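4. What people did with the money left on the card

4.1 Who we asked, and how

I should say first that I never meant to write about leftover balances. The study was set up to look at how people load a prepaid travel card before a trip (how much, how early, and whether they shop around), and the question about what was left afterwards was tacked on by Chun-yin Lu the night before the diaries went to print. It took up two lines on the back page. Those two lines are now the longest section of the paper, so I owe him a drink.

We gave diaries to 140 people in Corkside who had bought a card from Cluvatel, Yang or Itance and were due to travel within the season. They filled in a page for each day away and then one page a week for 8 weeks after coming home. Hsin-yi Lo and I did the follow-up interviews between us, with Selina Mösli sitting in on the early ones to keep our wording the same. I talk too much in interviews, and she was very patient about it.

The diaries are messy, as diaries are. Some people wrote down every coffee. Others wrote "same as yesterday" for a week and we had to go back and ask what yesterday had been. Where the diary and the card statement disagreed we went with the statement, and where there was no statement we left that entry out of the sums but kept the words, which were often more use to us anyway.

4.2 "It's only a bit"

The phrase that came up again and again was some version of "it's only a bit". People said it about very small sums and they said it about sums that would have paid for a decent dinner. What they seemed to mean was that the money had already been spent in their heads. It had gone into the holiday pot, the holiday was over, and whatever was still on the card felt like the sand in the bottom of the suitcase.

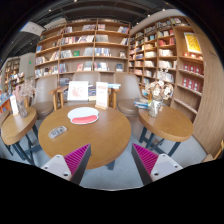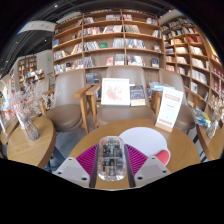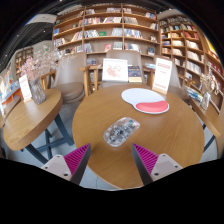 Figure 3. Three views of a round wooden table.

Now, I have a lot of sympathy with this. I had a card of my own in a drawer all through the fieldwork and didn't think to look at it until Cheuk-hei Hsieh asked me, in front of everyone, when I had last checked the balance. (It was in my passport cover. The inactivity charge had been nibbling at it for months.) So when I call this forgetting, please don't read it as a telling-off.

It isn't quite forgetting, either. Most of the people we spoke to knew perfectly well that the money was there. They had a plan for it, usually "the next trip", and the plan let them stop thinking about it. The trouble is that the next trip tended to be somewhere with a different currency, or the card ran out first, or they were offered a new one at the airport and took it without a second thought.

4.3 Getting it back

Those who did try to cash in the balance met one of 3 things: a flat fee, a poor exchange rate, or a form. The form put off more people than the fee did, and I found this the hardest result to believe, so Chak-lun Tsao went back and coded the interviews again without looking at my notes. His coding came out the same way as mine on this point, though we differ on a few others (see section 6).

One woman told Hsin-yi she would happily have paid the fee if she could have done it there and then on her phone. She was asked for a copy of her passport and a bank letter, got as far as looking for the letter, and made a cup of tea instead — and that was the end of it as far as her diary goes. Her remaining balance was a good deal bigger than the fee.

We looked for a link with how often people travelled and didn't find a clear one. Frequent travellers were quicker to spend a balance down at the airport, on sandwiches mainly, but once they were home with money still on the card they let it sit just like everybody else. I had expected the opposite and said so quite loudly at the planning stage.

A word of caution about the providers. Their terms changed while we were in the field, and people had bought their cards at different times, so two diarists with the same card could be facing different charges. I haven't tried to rank the three, and I'd ask readers not to do it from Table 2. The loading decisions, which are what we set out to study in the first place, come next in section 5.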